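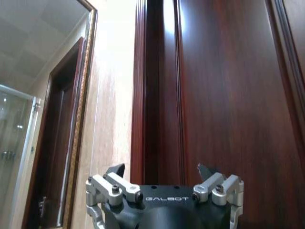 Randi Torvik wrote that her Zollero thermostat still drops off the Wi-Fi every night, even after the July firmware, and could we please not tell her to reboot it again!

Fair enough, Randi! No reboots, promise. Your log was a joy to read, by the way. It has 895 lines and the same error 5 in each burst, always right after the router renews its lease.

Tried so far:
- fixed address ending in 110: dropped once, then held
- router moved to channel 3: no change
- mesh node in the hallway switched off: held all night (!!)
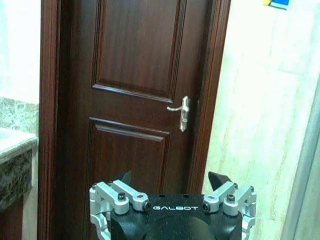
Countertop to the left, door closed.

So the node is my big suspect. The Zollero clings to it long after the signal has gone weak. Could you leave it off for one more night and send me the new log? If it stays clean, I'll get you the beta with the roaming fix, and I'm really excited to see how it does in your house.

Kazuhiro Nakajima
Status: waiting on customer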